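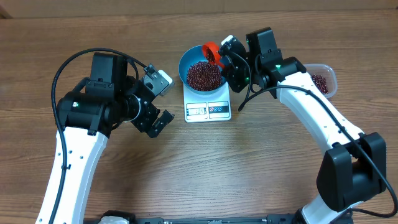 I have fallen hard for weighing things. It started in April with bread, like a lot of my enthusiasms, and it has now spread to coffee, granola, pancake batter, hand cream and the birdseed. If it fits on a kitchen scale, I've probably had it on there!

For years I was a cups-and-spoons person. I own two sets of measuring cups (one nested, one that hangs on a ring and never stays on the ring) and I was perfectly happy scooping flour straight out of the bag. Then I made the same loaf twice in one week from the same recipe, and one came out tall and soft and the other one could have held a door open. Same oven, same yeast, same me. So I got curious and weighed my scoops, one after another, and they were all over the place. One was packed down like wet sand and the next was half air.

Now the everyday loaf is 500 grams of flour, every time, and I love how little washing up there is. Bowl on the scale, press the button so it goes back to zero, flour in. Zero again, water in. Zero again, salt. One bowl, one spoon, done. I get a silly amount of joy out of that zero button. My first scale was a little Ondel that topped out at 2,000 grams, fine until you put a heavy stoneware bowl on it, and then it gave up before I'd even finished the flour. I switched to a light steel bowl and that bought me another few months before I wanted something bigger.

The bigger one is a Trinora, and it's a beauty. Flat top, numbers you can read with a big bowl sitting over it, and it doesn't switch itself off while you're hunting for the raisins. The old one had the patience of a toddler. I'd walk to the pantry, come back, and have to tip everything out and start again. (Tip I learned the hard way: tap the edge of the platform every so often and it stays awake.)

A few things I've picked up, if you're thinking of trying it. Put the scale on a surface that's flat and doesn't wobble. Mine used to live on a folded dish towel because I liked how it looked, and the reading wandered every time I breathed near it. A bare tabletop is much better. Leave some room around it too, so the handle of your pan isn't resting against the toaster and taking some of the weight. And let the number settle before you add the last bit, especially with yeast or salt. I go in tiny pinches at the end and wait between them.

For the really small stuff I'd love a pocket scale. Yeast at 4 grams is right where my big scale gets vague, and 6 grams of salt can read as five or seven depending on its mood. There's a shop over in Sokbridge that sells secondhand kitchen gear and I keep checking their shelf of odds and ends. Last time I came home with a Solheim flour tin instead, dark green with a lid that fits so tightly it pops, so I can't complain.

Next up is the granola. I've been pouring honey by eye forever and I want to know how much I've been using. I have a feeling it's a lot! I'll post the recipe once I've made it twice and both batches taste the same.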